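Este sitio utiliza cookies propias y de terceros para mejorar la navegación. Si continúa, entendemos que acepta su uso. Aceptar | Configurar

[lista-madera] Re: Acabado para tablero de mesa en madera clara

De: Leidy Henao
Para: lista-madera

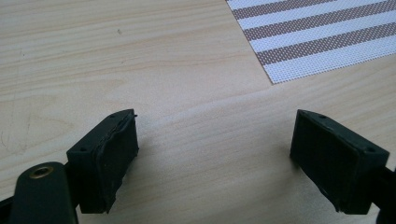

Mahnaz Kazemi escribía que a una mesa de madera clara no le pondría nunca aceite de linaza, que amarillea con los meses y que al final la veta se pierde en un tono miel que no tiene vuelta atrás salvo lijando. Copio su mensaje completo más abajo para los que no lo recibieron, porque sé que a varios les rebotó.

Estoy de acuerdo en parte. La linaza amarillea, eso lo hemos visto todos, y más si la pieza queda en un cuarto con poca luz. Pero el tono de partida también cuenta. El tablero de esta mesa es beige pálido, con una veta suave y ondulada y unas franjas algo más tostadas hacia el centro y la derecha. Si lo oscurezco, esas franjas dejan de distinguirse del resto, y a mí son lo que me gusta. Así que descarto la linaza para el tablero y la dejo para las patas, que son más oscuras y lo admiten.

Lo que he hecho hasta ahora es probar en recortes. Corté cuatro trozos de un sobrante de Pellberg de tono parecido y los dejé en la repisa de la ventana desde septiembre:

- Uno con aceite de linaza cocido, dos manos.
- Uno con barniz al agua mate, tres manos, lijando entre ellas.
- Uno con aceite duro de Prurnosico, dos manos finas.
- Uno sin nada, para comparar.

El de linaza ya está más amarillo que los otros. El barniz al agua casi no ha cambiado el color, pero al pasar la mano se nota una película que no me convence para una mesa en la que se va a trabajar. El aceite duro ha subido un poco el contraste de la veta y se ha quedado ahí. El trozo sin tratar tiene ya un cerco de taza que no sale.

Me quedan dos dudas y por eso escribo.

La primera es el grano. Yo lijo con 120, después con 180, y termino con 200 antes de la primera mano. Édgar Palomino me dijo que para aceite duro no conviene pasar de ahí porque el poro se cierra y el producto se queda arriba, pegajoso. Yolanda Paucar, en cambio, sube a 320 y no ha tenido problemas. ¿Alguien ha comparado las dos cosas en la misma tabla? Me interesa sobre todo cómo envejece, no cómo queda el primer día.

La segunda es la reparación. Con aceite puedo lijar una zona y volver a aplicar — al menos en teoría. En las mesas que he arreglado así, el parche se ve a contraluz durante semanas. Puede que esté retirando tarde el sobrante. Lo dejo quince minutos y paso un trapo de algodón, siempre a favor de la veta.

Sobre los trapos, ya que salió el tema en otro hilo: los extiendo fuera, abiertos, hasta que se secan del todo. No los amontonéis ni los tiréis hechos una bola a la basura, que con los aceites secantes se pueden prender solos.

Si alguien quiere los recortes para verlos en mano, los llevo al taller de Doltbridge la próxima vez que nos juntemos.

Un saludo,
Leidy

El mensaje de Mahnaz Kazemi decía:

> Hola a todos:
>
> Contesto a lo del acabado. Yo a una mesa de madera clara no le daría
> linaza, ni cruda ni cocida. Tengo una desde hace años y hoy es de otro
> color. Para volver al tono original tuve que quitar material con la
> lijadora y aun así quedaron zonas más oscuras junto a los cantos.
>
> Si queréis conservar el tono, barniz al agua en mate y capas finas.
> Una lata me alcanzó para un tablero de 70 cm de ancho con tres manos
> y sobró. Importante humedecer antes la madera con un paño, dejar que
> levante el pelo y lijar suave cuando esté seca. Si no se hace, la
> primera mano queda áspera.
>
> El inconveniente es que, si se raya, hay que rehacer el tablero
> entero o aceptar la raya. Yo acepté la raya.
>
> Sheyla Cuervo preguntaba por la cera. Sola no protege nada del agua.
> Encima de un aceite bien curado da buen tacto, pero hay que repetirla
> 2 veces al año como mínimo.
>
> Mahnaz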